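Sorting the spare room at last. Three boxes ordered from Platotwood, one out on the table so far.
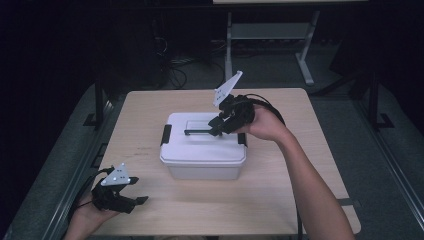 Wanted something that shuts properly for the January receipts. The old shoebox had split. These have a black clip at each end and a raised panel in the lid, so no more elastic bands.

Paid 266 for the set. Clanorier wanted 600.
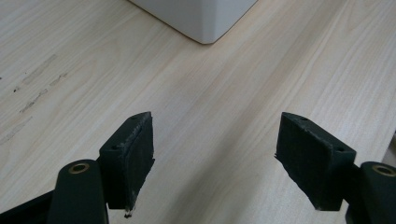
Corner of the box, and the table.

Scuffs might come out with a bit of wax. Will try on Sunday.
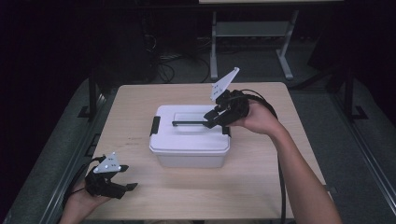
Labels next, then the other two boxes.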